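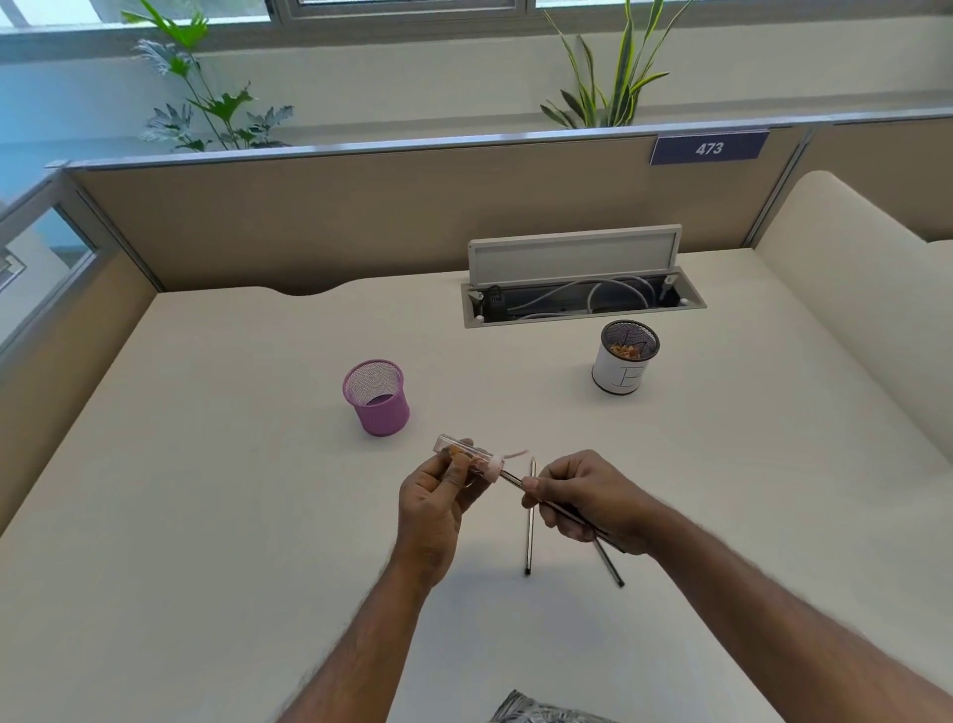
Tevby Trotville Office
Inspection Checklist: Hand Demonstration Stations
Form 12, completed 18 Mar 2023

Inspector: Sieglinde Harms
Station lead: Benedikt Wieser
Station: Desk 473
Task family: Small desk tasks (sharpening pencils, emptying the sharpener, returning items to holders)
Demonstration method: By hand, head-mounted camera. No remote-controlled arm at this station.

Scope

This checklist applies to desks where a person performs a task by hand so that the recording can be used to teach the robot. Remote-control stations are inspected under Form 10. Items are marked Yes, No or N/A. Any item marked No requires a comment and a named person responsible for the correction.

Section A. Desk and surroundings

A1. Desk surface clear of items that do not belong to the task. No.
Comment: Food packets and wrappers are to be kept off the desk during recording. Reflective packaging has given the tracking software trouble at other stations. Responsible: B. Wieser.

A2. Desk number readable from the working position. Yes.

A3. Cable box lid closed during recording. No.
Comment: The lid at 473 was up. Cables are inside the box and clear of the work area, so there is no immediate hazard, but pencils can roll into the opening. Close the lid before the next session. Responsible: B. Wieser.

A4. Light even across the work area. Yes.
Comment: Daylight enters above the back partition. Acceptable at the time of inspection. To be checked again in April, when the sun is higher in the afternoon.

A5. Plants and shelf items secure. Yes.

Section B. Task objects

B1. Objects match the object sheet for the task. Yes, with comment.
Comment: The sheet lists "pencil holder" twice without saying which is for finished pencils and which is for shavings. At 473 the mesh cup is used for pencils and the white cup for shavings. Y. Shimada is asked to amend the sheet so that all stations do the same. 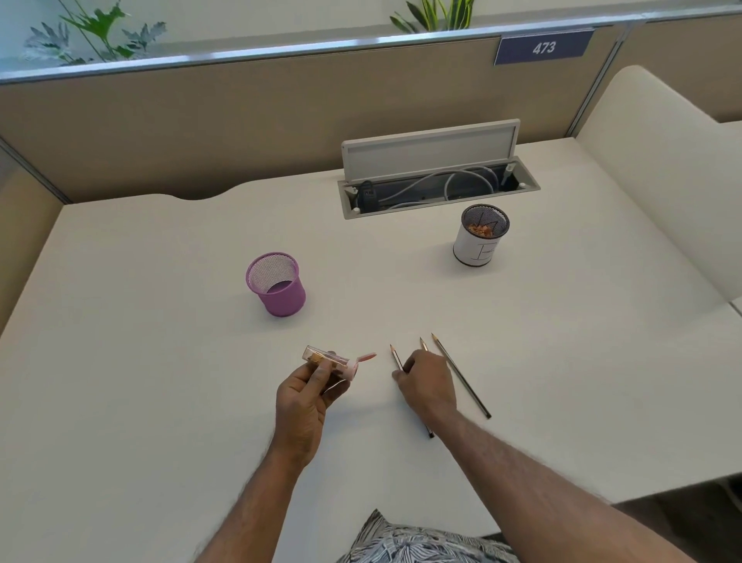 B2. Pencils laid with their points facing away from the demonstrator before they are picked up. Yes.

B3. Sharpener blade undamaged and firmly seated. Yes.
Comment: Blade screw checked by hand. Replace the sharpener after 252 recorded sharpenings or sooner if the blade pulls. The running count belongs on the station card.

B4. Sharpener lid opens and closes without force. Yes.

B5. Shavings emptied into the assigned cup between runs. No.
Comment: Two runs reviewed on the station monitor began with shavings already in the sharpener. For this task the starting state must be an empty chamber. Liesl Ruchti to go over the reset steps with all demonstrators.

Section C. Demonstrator

C1. Forearms and hands free of loose sleeves, bracelets and rings. Yes.

C2. Seat height adjusted so that both hands remain in camera view while working. Yes.

C3. Camera headband fitted and cleaned before use. Yes.
Comment: Wipes were available at the desk at the end of the row. A second pack has been requested from Zaugg.

C4. Demonstrator rests after 60 minutes of recording. N/A.
Comment: The session had not reached this length. The demonstrator, Burgi Bachmann, was aware of the rule and could say where to log the break.

C5. Demonstrator knows how to stop a recording after a slip, a cut or a dropped object. Yes.
Comment: Runs with a dropped pencil are to be kept and marked, as they are useful for teaching recovery. Runs with any injury are to be stopped at once and reported to the station lead.

Section D. Recording

D1. Both hands visible from the start of the run to the end. Yes.

D2. Movements made at normal speed. Yes, with comment.
Comment: Some demonstrators slow down when inserting the pencil, expecting that this helps the robot. It does not, and the Ornier training team has asked that they work as they would at their own desk.

D3. No private documents, screens or badges in view. Yes.

Result

Station 473 may continue in use once A1, A3 and B5 are corrected. A full inspection need not be repeated. The station lead is to initial each correction on this form and return it to S. Harms within 10 working days.

Signed: S. Harms
Received: B. Wieser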